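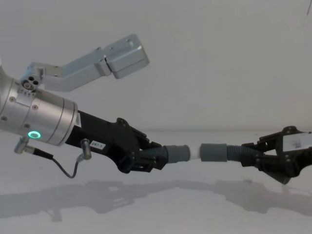
Wilfredo Dumlao has strong feelings about hose. He fits sink drains in Flavport, 300 of them a year by his own count, and he will tell you that most of the grief starts with the ribbed bit.

"People see it bend and think it'll forgive them," he says. "It doesn't forgive. It waits."

We met at his workbench, where he had promised me 5 minutes on flexible pipe. I stayed for the afternoon. 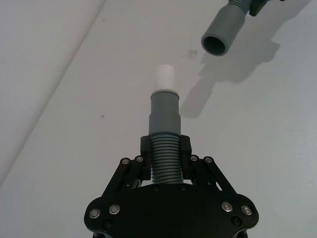

Ribs and cuffs

His first rule is to put the thing together on a table before going anywhere near the cabinet. "You want to find out it's the wrong size standing up," he says, "with coffee."

His second rule is about force, and he is against it. A coupling that needs a knee on it is, in his view, the wrong coupling. 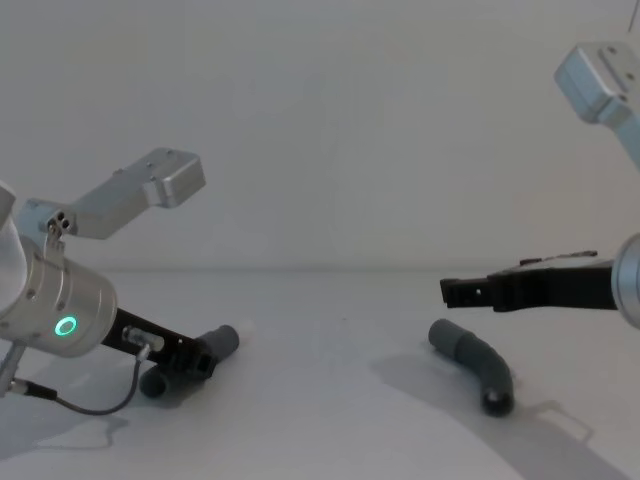
He once saw a customer in Goodwin use a hammer - "on plastic, in a good shirt" - and he still brings it up at weddings.

Does he ever use straight pipe? "All day, if they let me. But cabinets are built by people who hate plumbers." 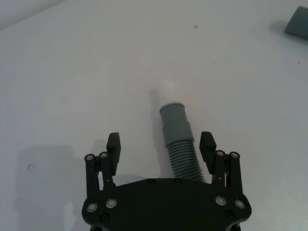 Dumlao's real complaint is with how folks grip the stuff. They grab the ribs and twist, and the ribs just twist along with them. Where a gray hose has a smooth cuff above the corrugated part, he wants your hand on the cuff. "That's your handle," he says. "The rest is an accordion, and you can't play it."

He charged his last hammer customer for 3 visits. The shirt, he says, was a total loss.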